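Cocina de juguete

La cocina de juguete es un conjunto de utensilios, recipientes y alimentos de imitación con el que los niños reproducen las tareas de preparar y servir comida. Se vende en juegos completos o por piezas sueltas, y es habitual en aulas de educación infantil y ludotecas.

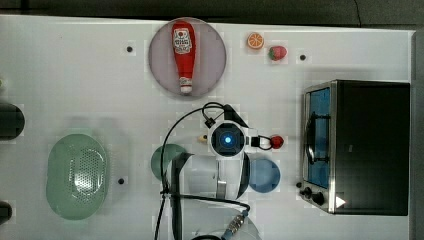

Los alimentos de imitación forman la parte más numerosa de estos juegos. Se fabrican en plástico, madera o fieltro, y los catálogos suelen agruparlos en frutas, verduras, panes y condimentos. Las frutas pueden presentarse enteras, como la fresa con su corona de hojas verdes, o ya cortadas, como la rodaja de naranja en la que se distinguen los gajos. Es frecuente combinarlas con platos, coladores y cuencos de colores.

El fabricante Cutilmont comercializa una serie de 45 piezas, y la casa Gutberg edita otra de madera desde enero. Las piezas pequeñas no se recomiendan para menores de 4 años.

Véase también: Juego simbólico; Casa de muñecas.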